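Mornodis User Guide
Part 3: From Recording to First Policy

By now your grippers should be paired and your Mornodis workspace should open without a warning banner. If it doesn't, go back to Part 2 and finish the clock sync check. Everything from here on depends on it.

This part covers importing a two-gripper session, lining up the streams, cleaning up the segments and exporting a set that the Bekis trainer can read. It's the fun part of the guide! You'll see your own recordings turn into trajectories you can scrub through, and the first time the two hand paths play back together in the 3D pane is a real treat.

3.1 Import a session

1. Open Mornodis and choose Session > New from Folder.
2. Select the top folder of the recording, not the folders for each hand. Mornodis finds both hands on its own.
3. Type a task name. Use plain words and a verb, such as "fold dotted top" or "stack folded clothes". The task name becomes the language prompt later, so "test2_final" will hurt you.
4. Click Import and leave the window open until the bar reaches the end.

Note: Device labels are matched to calibration files by their full code, including any letter at the end. If you swapped a shell or reprinted a label, edit devices.txt before importing.

5. When the session opens, click the first thumbnail and check that the gripper body sits at the bottom of the picture with both fingers in view.

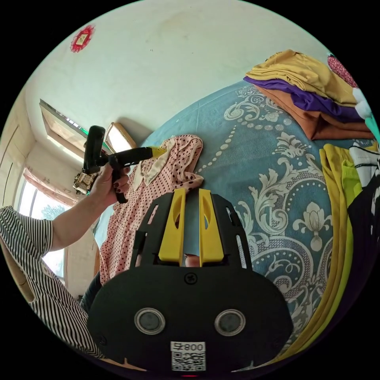 Figure 3-1. Wide-angle view from one gripper, with the second device pointed toward the garment.

6. Open the Hands panel and assign Left and Right. Mornodis makes a guess from the motion, and it's usually a good one, but please look before you accept it. A swapped pair trains without any error and then moves in mirror image.

3.2 Align the streams

Each device records on its own clock. The aligner matches them with the sync motion you made at the start of the session (Part 2, step 9).

1. Choose Align > Auto.
2. Look at the offset shown under the timeline. Anything up to 20 ms is fine.
3. If the offset is larger, choose Align > Manual and drag the lower track until the two peaks meet. Zoom in with the plus key.
4. Click Lock.

Caution: Don't trim anything before you lock. Trimming removes the sync motion, and the only way back is to import again.

3.3 Check tracking

The tracker estimates where each gripper is from the camera view and the motion sensor together. It loves texture. A patterned bedspread, a headboard, the edge of a window: all of these give it something to hold on to. Blank walls and ceilings give it very little, and a view that fills up with one plain cloth can make the path drift.

1. Turn on Overlay > Features.
2. Play the session at double speed and watch the count in the corner.
3. Where the count falls below 89 for more than a moment, the track turns orange. Right-click the orange part and choose Re-solve.
4. If it stays orange, mark the part as Skip. One short gap will not spoil a session.

Tip from Panagiotis Perić, who wrote the tracker: turn on the finger mask before you re-solve. The fingers move with the camera, and features found on them pull the solution toward "not moving at all".

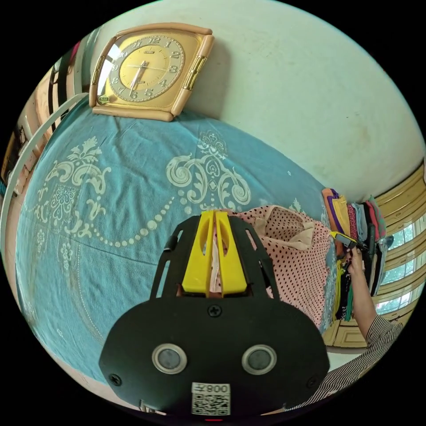
SEGMENTS AND LABELS

3.4 Split the session into segments

A segment is one grasp and whatever follows it until the fingers open again. Mornodis proposes cuts from the finger opening, which it reads from the distance between the two fingers in the picture.

1. Choose Segment > Propose. Cuts appear as blue lines.
2. Step through with the arrow keys. At each cut, check the finger width graph against the picture. Thin cloth barely changes the closed width, so a pinch on fabric can look just like fingers closing on air.
3. Press G if cloth is held, E if the grasp is empty, U if you can't tell. Use U freely. The trainer ignores those segments, and a wrong G costs far more than a missing one.
4. Label each hand separately. The hands often do different jobs in the same second, one on the garment and one at the pile, and Mornodis keeps a track for each.
5. Press S to save. There is no autosave in this view yet (Babar Jafri has it on his list for the next release).

Note: Bright windows can fool the exposure step. If a segment looks washed out in the preview, set Exposure to Per Segment and preview again.

3.5 Export

1. Choose Export > Bekis Set.
2. Leave Action Rate at its default for a first run.
3. Tick Include Both Hands.
4. Pick an output folder with plenty of free space and click Export.

The report at the end lists the segments kept, skipped and unlabeled. We like to have 3,000 segments before training a cloth policy from scratch, but you can fine-tune the supplied base model with far fewer, and it's well worth trying early just to see the arms go for the right corner.

If the report says "hand pair incomplete", return to 3.1, step 6.

Continue with Part 4: Training with Bekis.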